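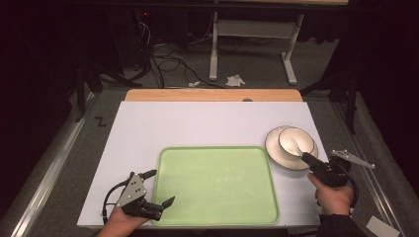
Anil Pinto说，他在家吃饭从来不用托盘，总觉得那是食堂里的东西，端起来就有排队打饭的感觉。他还说，碗底下垫个碟子纯属多洗一样，谁会愿意多洗一样呢？

2021年4月17日　文/Chenxi Fu（Lirier 餐具组）

我先把他这两句话原样放在这儿，我们这次要发的新东西，恰好就是一只托盘和一套碗碟，哈哈。系列名叫Bostenus，由我们Lirier设计，四月起在Dong的店里和我们自己的网店一起卖。新闻稿按规矩应该写得端正一点，可是同事们都说我一端正就没人看，那我就照平时说话的样子写了，请各位编辑朋友和老顾客多担待。

先说托盘。浅绿色，长方形，四个角是圆的，塑料的，边沿稍微高出来一点。颜色我们吵了很久！一开始有人要白的，有人要米色，还有人坚持要一种很深的绿，说显得贵。我自己是浅绿派，理由特别简单：早上刚起来的时候，我不想看见太重的颜色。后来把几个色样摆在办公室的茶水间里，谁路过谁就拿来放杯子放饼干，过了一阵子再去看，浅绿那只总是不在原位，总有人端走了。那就它吧，也没再开会。

中间那块地方是平的，没有分格。这一点我想多说两句，因为来问的人最多。市面上带分格的托盘很多，我也买过，用起来总是别扭，汤碗那个圆坑放不下我家的碗，小格子里永远只能放花生。平的就省心了，今天放一碗粥一个鸡蛋，明天放一盘切好的橙子，后天干脆不放吃的，拿它装钥匙、口罩和没拆的信也行（我家玄关现在就是这么干的，我妈很有意见）。

再说碗和碟。白色，口沿上有一道细细的深色线，碗和碟都有，叠在一起的时候线和线上下对着，我个人看着特别舒服。Jiahui Cui画第一稿的时候线要粗得多，打出来一看，像小时候作业本上的框，她自己先笑了，回去改细。改到现在这样，远看差不多就是一套白碗白碟，坐下来吃饭的时候才注意到那道线。我喜欢这个分寸，虽然我说不清为什么。

碟子到底有没有用，我得回Anil几句。碟子可以当碗托，也可以当小菜碟，可以放吐出来的骨头、虾壳、话梅核，可以放剥到一半的茶叶蛋，还可以倒扣在碗上当盖子，隔夜的半碗饭往冰箱里一塞，第二天再说。是，要多洗一样，我承认。可是少擦一次桌子呀！我跟他讲完以后他想了想，说那他可以先买碗试试。好的，碗也单卖，碟也单卖，托盘也单卖，谁也不逼谁。

这个系列是怎么来的，也顺便交代一下。去年我们收到很多来信，说一个人吃饭的次数变多了，在书桌上吃，在沙发上吃，在窗台边站着吃，吃完一看，电脑边上一圈汤印子。那些信我差不多都读了，有几封写得很长，从早饭写到宵夜，连哪只碗是搬家时谁送的都写了。读着读着我就想，大家要的大概就是一样能把一顿饭整个端起来、再整个端回厨房的东西。我把这句话写在便签上贴给Zhiqiang Fu，他管打样，回了我一个字：行。

打样前后做了14版。听着很多，其实好多版之间只差一点点，边沿高一点，边沿低一点，角再圆一点。边沿太高，拿勺子的手腕会硌着；太低，端着走几步，橘子就滚下去了。Zhiqiang真的拿橘子试的，从打样间端到前台再端回来，一天走好几趟，前台的同事后来看见他就伸手准备接橘子。角也是同样的道理，方角收进柜子里整齐，可是洗的时候海绵总在那儿卡一下，饭粒也爱躲在里面，圆角一抹就过去了。

有媒体朋友问我建议怎么摆。没有建议！真的，怎么顺手怎么来。我自己是托盘放正中间，碗碟先搁在右手边，等粥煮好了盛上再挪进来，因为我是右撇子，灶台也在右边。Gunārs Luik是左撇子，他家的全在左边。他还有个习惯，先把托盘放好，再一样一样往里摆，摆满了就不再加菜，说这样晚饭不会吃撑。我试过两天，第三天托盘外面又多出一盘饺子，那就算了吧。

收纳的事也有人关心，小厨房的朋友尤其关心，我自己住的地方厨房转个身都费劲，很懂。碗可以直接叠在碟子上收，不用分开两摞，要用的时候一把拿出来。托盘竖着插在砧板旁边就好，我家砧板架空着一格，正好。如果您家里没有这样的架子，插在冰箱和墙的那条缝里也行，记得先量一量缝。

清洗方面请大家看包装背面的说明，我在这里只讲一句自己的体会：托盘吃完饭马上冲一下最省事，番茄汤、咖喱这类颜色重的，别放过夜。洗好竖起来控水，别平摊着，平摊着水就在盘里待着不走了。不要拿钢丝球，求求了。

价格这样定：碟子单买31元，托盘单买40元，碗的价格和整套的价格以Dong店里的标签为准，我写这篇的时候他们还在做标签，我不敢乱写，怕写错了被追着改。每位顾客一次最多买3套，数量上的限制只在首发这段时间，往后货跟上了就放开。之前买过我们Dadden系列的朋友也来问能不能混着用，可以的，Dadden的碗放到新的碟子上也放得稳，只是那一批没有深色线，摆在一起一个有线一个没线。我家就是混着的，我觉得挺好看，Jiahui觉得不行，您看您自己。

也说说眼下还做不到的。托盘目前只有浅绿这一个颜色，想要别的颜色的来信我都收着了，夏天以前应该不会有动静。大号的面碗在画，还没打样，现在问我什么时候出，我只能说不知道。盖子暂时不做，理由前面讲过，碟子倒扣一下先顶着。还有朋友问能不能在碗上刻名字，这个我们商量过，人手不够，先不接。

首发那几天Dong的店里会把样品摆出来，可以上手端一端，掂一掂，想把自己家的勺子筷子带来比一比也完全欢迎。我大概率在店里，下午容易找到，上午多半在后面拆箱子。来的时候如果看见一个人蹲在地上数碟子，请小声一点跟我打招呼，不然又得从头数。店里的桌子不大，人多的时候请互相让一让，带小朋友来的请牵好，碗碟都在他们伸手够得着的高度。

媒体朋友需要样品拍摄的，写信说明用途和收件地址就行，整套或者单件都可以借，拍完寄回来，运费我们出。寄回来的时候麻烦碗和碟之间夹一张纸，随便什么纸都行，报纸、包装纸、旧日历，上次有一箱什么都没夹，我拆的时候心惊肉跳的。需要采访Jiahui或者Zhiqiang的也请先写信，他俩都不爱接电话，Zhiqiang尤其不爱，文字回复倒是很快。

Anil后来又来了一条消息，问托盘能不能放进他那个窄窄的水槽里洗。我请他先量水槽，他说尺子找不到了。等他找到我再回他。

联系：Lirier 餐具组 Chenxi Fu（来信请注明“Bostenus”）　|　© 2021 Lirier 版权所有　|　返回顶部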